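Not yet, and don't clear a cupboard for it

April 12, 2025

4 min read

Every few months someone asks me when they can stop doing the washing up. I used to fit kitchens, then I ran the maintenance bench at Predport for 11 years, and now I write this column, so people think I must know. My answer is the same as last November. Not yet. Not the washing up, not the bins, and certainly not the thing under the sink.

The thing under the sink is my test, by the way. Joining one bit of pipe to another. A waste hose onto a washing machine, the grey elbow at the back of a dishwasher. You do it on your knees with your cheek against a cupboard door and you mostly do it by feel. Push, wiggle, push a bit harder, there. Ten seconds if you've done it before. Nobody puts it on a CV.

I think it's a far better question than folding a shirt. A badly folded shirt is still a shirt. A badly joined hose is a wet kitchen and a row with downstairs.

So what does it look like when a machine goes at this kind of job? Two arms, a table, good light, and a very small distance left to go.
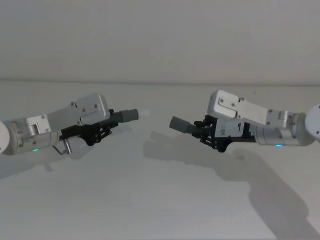
Two arms, one gap. The last few inches are the whole argument.

Look how much has been taken away. No cupboard, no bleach bottle, no dog. White table, white wall. I don't say that to sneer – at Herrera we used to train apprentices on a clean bench too, before letting them anywhere near a boiler. But a clean bench is where you start. People see an arm on a table like that and start pricing one up for the utility room.

Lining up is the part I'd have guessed was easy, and I'd have been wrong. Two ends have to meet dead straight, both held at a distance by something with no fingertips to speak of. When I do it one hand stays still and the other one hunts about. My hands know where each other are. Two arms have to be told, and if one is a hair out the pair of them are out.

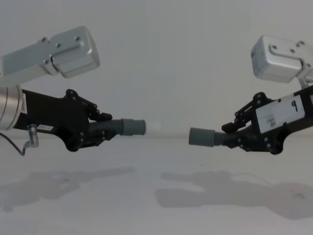
Grey tip to grey tip, over a bare table.

Ulises Cisternas, who I shared a bench with at Predport, reckons I'm too hard on them. His line is that the shop floor will get there well before the house does, and he's probably right. On a line the same part turns up in the same place all day. He did one fitting 1,277 times on a single contract at Cluslow, he kept the tally in biro inside his locker, and he says he would of handed that over to anything with a motor by the second morning. Fair enough. I'd have carried it in for him.

But even there. Parts come in slightly oval. A hose remembers being coiled and wants to go back. The box of 200 has 2 in it from the wrong supplier. Ulises dealt with all that without stopping his conversation about football, and that's the bit I'd want to see a machine do before I beleived anyone's date. Swearing optional.

And the hose is the awkward customer. A rigid thing held in a grip stays where you put it. A bendy one has a say in the matter. 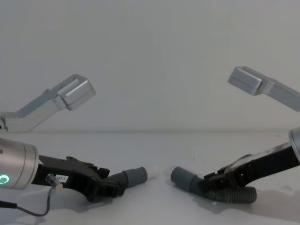 Grip it too near the end and you've no room to push. Too far back and the end goes where it likes. Any plumber does that sum without noticing. Then there's knowing when it's home – a click, sometimes, or just a change in the push. I couldn't write that down for you and I've been doing it since I left school.

Am I against it? No. My knees are very much for it. My mother has lived in Uvby on her own for years and can't get down to the stopcock any more, and if something could do that one job, slowly, badly lit, with a bag of potatoes in the way, I'd pay for it tomorrow and so would half her street.

What I'm against is the dates. Always two years off, always with a kitchen in the advert nicer than any I ever fitted. Show me the dull stuff instead. Same joint, again and again, and tell me how many leaked. Then do it in a cupboard. Then do it in my mother's cupboard.

Until then it's gloves on, torch in teeth, old towel on the floor. I've got a dripping trap of my own to see to this afternoon, and the shop shuts at four.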